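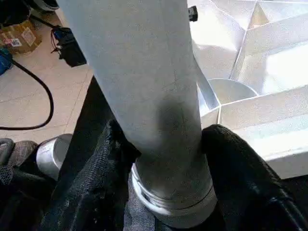
Photo: Oľga Michalík, Odier project

From: Oľga Michalík
To: Clellow users list
Date: Jun 6, 2024
Subject: Re: Teaching the leg task, how long should one episode be?

We use cookies to remember your archive settings. Accept | Manage choices

Dear Xinyi, dear all,

thank you for your message, and sorry for the slow answer. I wanted first to look again at our own recordings from May.

Xinyi Fang wrote:

> We started last week to teach a two-arm robot by remote control with the
> Clellow software. The task is to put legs on a small plastic table. Our
> operators need a very different time for each episode, and many are
> spoiled near the end because the leg is not straight. Should we cut the
> task in shorter parts? And do you let both hands of the operator move
> at the same time, or one after the other? We have 50 episodes now and I
> am afraid we must throw away most of them.
>
> Xinyi Fang
> Landness

Please do not throw them away yet. We had the same fear. In our first set there were 263 episodes, and I wanted to keep only the ones which looked nice. My colleague in the Doležal lab asked me to mark them first, and I am glad that I listened. An episode where the operator misses the socket, goes back and tries again was often more useful to us than a quick one. What we did remove were the episodes where the operator stopped for a long time to think. The policy learned from them to stand still.

About both hands: yes, let them move together, but it needs practice. Our new operators do 60 minutes of free play before we record anything. In the free play they only hold the frame and turn it a little, with no legs to attach.
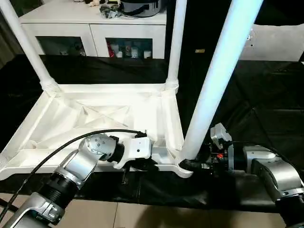

Frame upside down on the black cloth, one gripper on the near side and the other at the foot of the closest leg.

In this position you must be careful with the force. If one arm pulls and the other arm does not follow, the frame bends, and the operator does not feel it in the handles. We tell people to look at the ribs of the frame and not only at the leg. If your handles have force feedback, I would be curious to know if it helps you. Ours do not have it.

To your first question, we did cut the task. These are the rules we use now:

1. One leg is one episode. The recording starts with both grippers open, above the cloth, and ends with both grippers open again.

2. Loose legs lie beside the frame, on the right, and we change their angle a little between the episodes. In our first set they were always in exactly the same place and the robot could not find them when we moved them by the width of a hand.

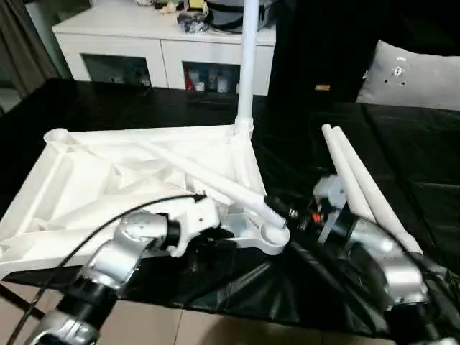

3. The operator says the name of the step aloud — "hold", "align", "push" — and a second person presses a key. Later we cut the recording at these marks. It is boring work for the second person, so we change places after 8 episodes.

4. Each episode gets a note on the same day. We tried to do it at the end of the week and could not remember which leg was the difficult one.

For the problem with the straight leg I have no full answer. It helped us to bring the tube down slowly and to close the fingers low, near the joint. When the grip is high, a small turn of the wrist becomes a big movement at the lower end. Also please check the wrist view before you start. With the head view alone our operators believed that the leg was straight when it was leaning away from them.

I can send you our note template and the key list if you want, they are plain text files. The recordings I must ask about first.

With best regards,
Oľga Michalík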